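Lamivora Perception and Control Software
Set-up Guide, Section 7: Mirrors and Reflective Surfaces

7.1 Purpose of this section

This section explains how to prepare the Lamivora software for rooms that contain a large mirror, clear glass or polished metal fittings. It applies to humanoid platforms with two arms and a head camera. It should be completed after the head camera and both arms have been calibrated (Section 5) and before any task is run near a reflective surface.

The perception module builds a list of objects from the head camera. A mirror gives the camera a second, false room behind the wall. If this false room is left in the object list, the planner may treat a reflected person as standing beyond the counter, or may assign a grasp to the reflected copy of an item. The mirror mask described below removes these readings before they reach the planner.

7.2 Before you begin

Confirm that the following conditions are met:

- The operator has an account with the Site Engineer role in the Gelia console.
- The emergency stop has been tested during the current session.
- The room lighting is set as it will be during normal work.
- The joint limits for both arms have been loaded and show no warnings.

CAUTION: Do not rely on the mirror mask to protect people. Persons in the room shall remain outside the reach of both arms whenever the motors are enabled. The mask is a perception aid and has no safety rating.

7.3 Defining the mirror plane

1. Place the robot at its working position in front of the counter. Set the drive state to Hold.

2. In the Gelia console, open Perception, then Surfaces, then New Reflective Surface.

3. Select Mirror as the surface type. For shower glass, select Clear Panel instead and follow Section 7.6.

4. In the live view, mark the four inside corners of the mirror. Place each point on the reflecting area and leave the decorative border outside the outline. A raised or patterned border returns valid depth and should stay in the map.

5. Press Fit Plane. The console compares the marked outline with the wall around it and reports a fit error in millimeters. A value of 18 or less is accepted. If the value is higher, delete the points and repeat step 4.

6. Enter a name for the surface and press Save. The name may not contain spaces.

7. Move the head slowly to the left and right, then return it to center. The outline in the live view should remain fixed to the mirror throughout. If it drifts, repeat the head calibration in Section 5 before going further.

Note: The mask is tied to the map, and the map is tied to the base position. When the base is moved by hand, the mask must be confirmed again by means of step 7. It does not have to be drawn again.

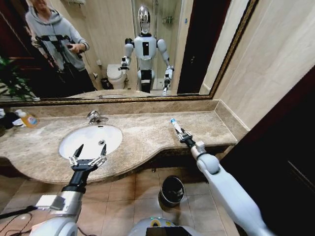 Can the mirror be covered during set-up and uncovered afterward?
A cover may be used while the arms are being calibrated, but it must be taken down before the mirror plane is defined. The fit in step 5 is made on the bare surface, and a plane fitted to cloth or paper will be offset from the glass. Remove the cover, then start from step 1.

7.4 Handling the robot's own reflection

The self filter removes the robot's arms and body from the depth data by comparing them with the joint model. It does not remove their reflection, which moves in the opposite direction along the axis facing the mirror. A separate setting is provided for this purpose.

1. Open Perception, then Self Filter.

2. Set Reflected Body to On. The setting is available only when at least one mirror has been saved.

3. Set the filter margin to 40 millimeters. Smaller values may leave thin outlines of the fingers in the object list. Larger values may hide small items that lie close to the wall.

4. Open and close each gripper once, and watch the object list. No new entry should appear while the fingers are moving.

5. If an entry does appear, note its position. An entry behind the mirror plane points to a poor fit and is corrected under Section 7.3. An entry in front of the plane points to an error in the joint model; report it to Matoušek support together with the session log.

CAUTION: Do not raise the filter margin in order to clear error 2329. This error shows that the head camera and the arm clocks are out of step. A wider margin will hide the error message and leave the fault in place.

7.5 Setting the counter zone for small items

Small, light items near a backsplash are the most frequent source of failed grasps in washrooms. The planner needs a work zone that follows the true edge of the counter and excludes the basin.

1. Open Planning, then Zones, and select Counter.

2. Trace the front edge of the counter. Where the edge is curved, add points until the line follows the curve. A straight line drawn across a curve will either place part of the zone over the floor or leave out usable space.

3. Trace the rim of the basin and mark it as No Place. The planner may still pass a gripper above a No Place area at the set clearance height.

4. Mark the faucet as Fixed. Polished metal often returns broken depth, and the software will otherwise rebuild its shape each time the view changes.

5. Add any bin on the floor as a Drop Target, and set its opening height by hand.

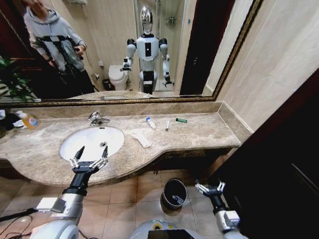 6. Press Refresh Objects and compare the list with what is on the counter. Each item should have one entry. Two entries of the same class at equal distances on either side of the mirror plane mean that the mask is not active.

7. For long, thin items, set the grasp direction to Across. The default direction, From Above, is suited to bottles and boxes.

8. Run one dry pass with Plan Only enabled. Review the path of each arm, in particular where one arm works above the counter and the other near the floor, and confirm that the arms keep the minimum separation.

9. Disable Plan Only and run the task at reduced speed. Full speed may be enabled by the Site Engineer after the reduced-speed run has been signed off in the console.

Note: The zone editor keeps a record of each change with the name of the user. Records are stored locally, up to a limit of 2300 entries, after which the oldest are overwritten. Sites that must keep longer records should export them through Huto before the limit is reached.

7.6 Clear panels

Clear glass may show both the space behind it and a faint reflection of the space in front. Save each fixed panel as its own surface and set Pass Through to Off. A hinged shower door should be saved in its closed position and marked as Movable - the planner will then keep the full swing of the door free of arm motion.

Section prepared by Leonie Wihongi. Technical review by Oldřich Kadlec. Last revised August 13, 2023.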